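Folding club, month two

I said I'd give the Vornstead robotics club until April before moaning about it in public. It's April.

The plan is that our arm, which the younger members call Fukska, learns to fold clothes from people steering it through the job by hand. Tarek Bouzid, who runs the club, wants 2,000 goes recorded before we train anything. We have 29. I can do that sum and I don't like it.

He also thinks printed denim is a good place to start - plenty for the wrist camera to look at, he says. I'd have picked a plain tea towel.

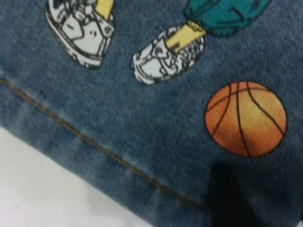

Will it be ready for the Ollov schools contest? Probably not, unless we cut the task down to a single fold and stop changing the rules every time we meet.

I've put that to Tarek twice. He says a single fold won't impress the judges. Maybe so, but last year's winners only stacked cups, and they stacked them every time. I'll keep turning up - I've paid my subs until summer - but I'm not ironing anything for it.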